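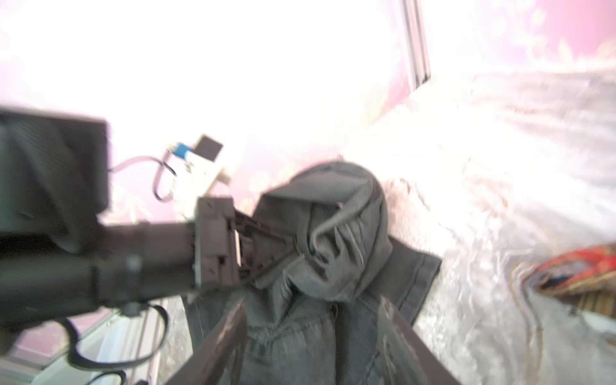
Changes to the Linen and Clothing Service at Kitcombe House

Residents and families are advised that the personal laundry service at Kitcombe House will move to a new schedule at the end of October 2022. The change follows a review of the service by Selma Nikolaidis, Director of Resident Services, and applies to all 70 apartments in the main building and the Cartwright Wing.

Personal clothing will be collected twice a week in place of the present single collection. Bed linen and towels will continue to be changed weekly. Bags should be left inside the apartment door by 9 a.m. on collection days, and clothing will be returned within two working days. Items that require dry cleaning are not part of the service and should be handed in at the front desk with a completed slip.

All clothing must carry a name label. Unlabeled items are held in the linen room for 4 weeks, after which they are donated. Woven labels may be ordered through the front desk — please allow ten days for delivery. Iron-on labels are accepted but tend to lift after repeated washing, and families may wish to check them from time to time.

The review also considered the cost of repairs. During the past year the House spent $3,488 on mending and on replacing damaged items. Minor mending, such as buttons and hems, will remain free of charge. Zippers and larger alterations will be sent to an outside tailor and billed to the resident's account, with approval requested before any work is done.

Residents who prefer to do their own washing may continue to use the machines on the second floor. The dryer nearest the elevator is awaiting a part and should not be used until the notice is removed.

Questions may be directed to Emanuel Preda in the housekeeping office, extension 703. Large-print copies of the new schedule are available on request.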